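# Mamix Floor Unit

**Supplier:** Clereck
**Order number:** 1768
**Used for:** furniture handling, showroom resets, stock moves between warehouse and display floor

The Mamix is a two-legged handling unit for furniture showrooms and the warehouses attached to them. It does the low, repeated work that wears people out: crouching, gripping at shin height, standing up, walking, setting down again. It works on the same floors your staff use. You don't need rails, marked lanes or a change to the shelving.

## What it does

- Moves ottomans, stools, side tables and small chairs to positions set in the floor plan
- Squares pieces to the edge of a carpet or to each other
- Fetches single items from the staging area
- Reports pieces it can't find, can't grip or finds in the wrong place

It doesn't assemble anything and it doesn't handle glass tops. Sofas, beds and wardrobes stay with a two-person crew or a pallet truck. Customers should not be on the display floor while it is lifting.

## What changes for the crew

Most buyers ask about this before they ask about price, so we'll be plain about it. The unit takes over part of a job. In the Skonley showroom, a reset used to take six people from closing time until it was done, and most of that was carrying. The crew is still six. Two of them now plan and check the layout, and the other four do large pieces, lighting and price cards while the Mamix works through the small furniture.

Dilruba Sultana leads the reset crew at Skonley. She was against the purchase at first.

"I thought I'd spend the night walking behind it," she says. "The first weeks I did. It would stop at a rug edge and wait for somebody to confirm. Now I look at the tablet when it buzzes and get on with my own list. My knees are better. What I miss is that we used to talk more while we carried things, and now everyone is in a different corner."

Expect the first month to be slower than before. Somebody has to walk the floor plan with the unit, name the zones and correct it when it picks a poor route. We suggest giving that job to a person who already knows the floor, and paying them for it. Skjelbred put it on a trainee and had to do the whole plan over in December.

Shift times may also move. The unit can start on small furniture while the crew is on break, but someone trained on it has to be in the building. Settle who that is before delivery – it causes more arguments than anything else on this page.

## Setup and rehearsal

Every new layout is run in simulation first. Clereck builds a model of your floor from a walk-through scan, with stairs, columns, windows and floor coverings in place, and the unit's moves are tried there before they are released to the real floor. The crew lead gets the same view on a tablet and can reject a move, change the approach side or mark a piece as hands-off.

Low seating gets the most attention in rehearsal. The unit has to bend at the hips and knees, keep its weight over both feet and stay clear of the cushion, and a foot on carpet behaves differently from a foot on concrete. 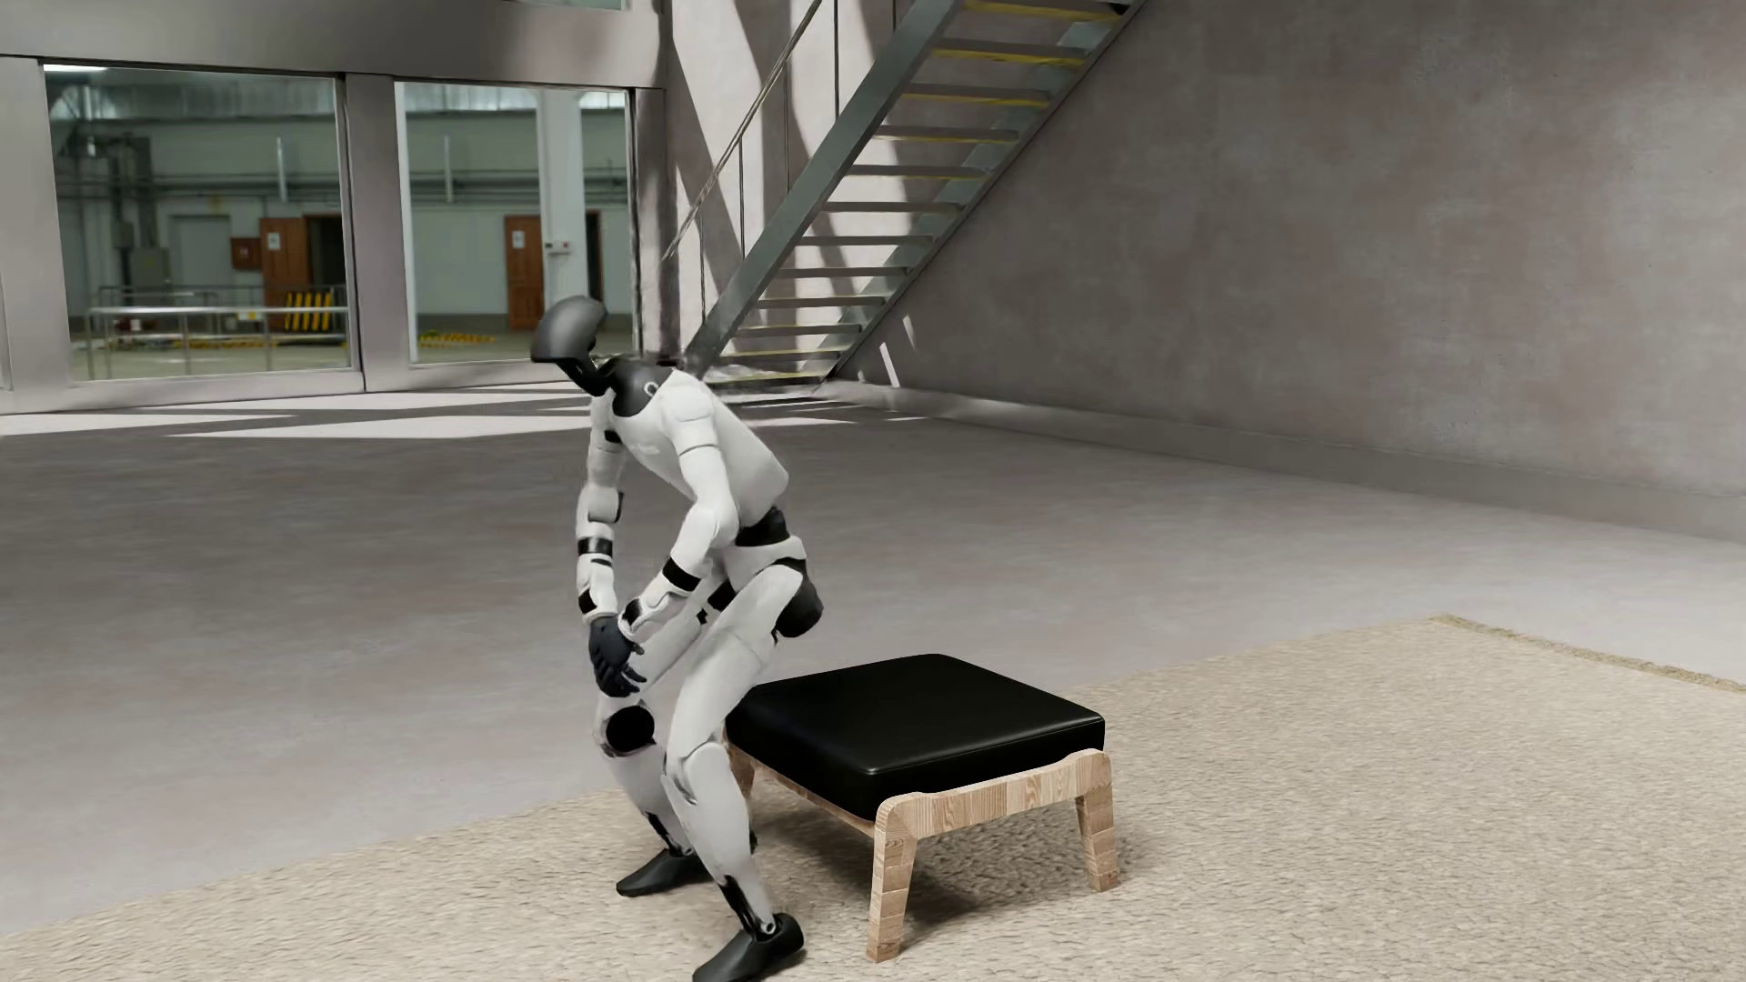 *Simulated crouch beside a leather-topped ottoman, with the forward foot on the carpet.*

Britt-Marie Midtbø runs the rehearsals for Clereck. She asks for two people from the customer's crew at the first one, and she wants people who do the carrying. They know which pieces have a weak joint and which corner everyone bumps.

## Site requirements

- Level floor, concrete, wood or low carpet. Loose rugs must be taped or listed in the plan.
- Wireless coverage across the whole working area, stairwells included
- A charging spot with 120-volt supply, out of the walking route
- Stairs marked in the plan as closed or open. The default is closed.

## Included

- Mamix unit and charging stand
- Two tablets for crew leads
- Floor scan and simulation model of one site
- Two training days on site, for up to six people
- Spare hand covers

Extra sites, extra training days and layout changes after handover are quoted separately.

## Service

Service calls go through Clereck. Have order number 1768 and the unit's serial number ready. The crew can swap hand covers and foot pads on their own. Leave joint covers closed.

Page last changed 23rd May. Skonley crew details updated, stair default added to site requirements.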